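**Positions vacant: Market Stall Hosts (casual), Clemley Winter Market**
Posted 13 April 2020

The Clemley Winter Market is looking for stall hosts for its July season. If you can stand up for a fair stretch of the day, add up small sums without moving your lips, and be pleasant to a person who wants to know why the jam costs more than it did last year, we would like to hear from you.

The market runs in the old produce hall on the Grurkthorpe road. It has 50 stalls when everyone turns up and a good many fewer when there's frost on the windscreens. We sell what the district grows, bakes, knits and bottles, plus a quantity of turned timber bowls that the district seems unable to stop making. Should public gatherings still be restricted in July, the season will run as a click-and-collect service from the loading dock, and hosts will pack orders instead. You'll be told which well before you need to buy thermals.

## What the job involves

Hosts look after stalls for producers who can't be there themselves, usually on the grounds that they have cows. You may have honey one morning and socks the next. You'll set up the stall, keep it tidy, sell things, write down what you sold, and hand the money and the list to the market office at close. We ask that the two bear some relation to each other.

You will also:

- learn enough about the product to answer ordinary questions, and own up when you can't
- carry crates up to the weight you're comfortable with, then find somebody taller
- wipe down the table and scales between customers
- take your turn on the information desk, where most enquiries concern the toilets (past the bakery, second door)

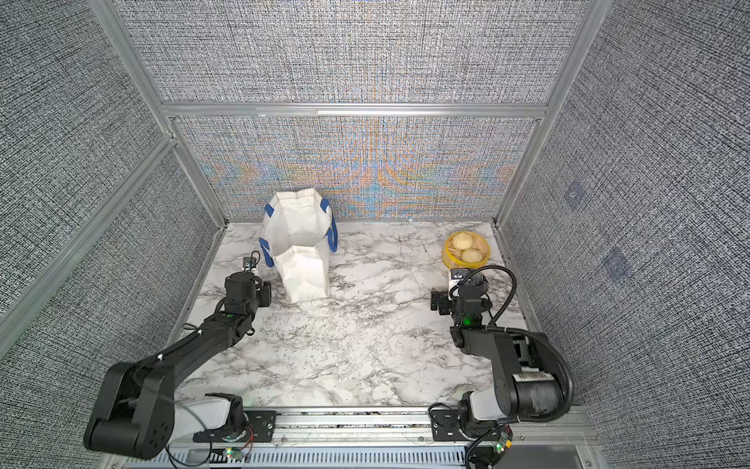

Packing is the part of the work that new hosts underrate. Customers forgive a slow queue and a wobbly card reader, but they remember the eggs that went in under the pumpkin. Heavy things go at the bottom, bread goes on top, and anything that leaks gets its own wrapping whatever the producer has told you about the lid. We use a plain white paper bag with the top folded open, so it stands up on the table and you can load it with both hands. A few creases in the sides do no harm, and bags in that state should be used, not binned. Bags with damp bottoms are another matter. We've chased enough beetroot across that floor.

## Who we're after

No retail experience is needed. Some of our best hosts have come from teaching, shearing and the tax office, and one or two of our worst came from retail. You do need to be 16 or over, able to get yourself to Clemley by 7 in the morning (there is no bus at that hour, and hardly one at any other), and reasonably cheerful in the cold. The hall has heaters. They are mounted near the ceiling, where they keep the pigeons very comfortable.

A second language is handy. So is knowing the difference between a quince and a pear, though we can teach you that on the day.

## Hours and pay

Shifts run from 7 until 3, with a proper lunch break and a shorter one in the morning. We're filling 9 positions, and each host can expect more than 60 hours over the season if they want them. It's casual work, paid at the award rate with the usual loading, straight into your bank account. You may also take home unsold bread at close. Please don't run down the bread during the day with this in mind.

Aprons are supplied by Rornelau, who print them in one size. Long strings are provided.

## How to apply

Send us a page about yourself. A résumé is fine, and so is a letter. Tell us when you're free in July, whether you have a driver's licence, and about a time you dealt with someone difficult (family counts). Include a phone number for one referee who isn't related to you, which we realise is a big ask in Clemley.

Applications can be left in the green box at the market office or handed over the counter at Urbonaitė Bakery, in an envelope please, as last year's picked up a fair bit of icing. We'll ring everyone who applies, including those who miss out. Interviews will be by phone and take the length of a cup of tea.

If you've hosted before and would like to come back, just leave a note with your name and your preferred stall. We can't promise you'll get the cheese.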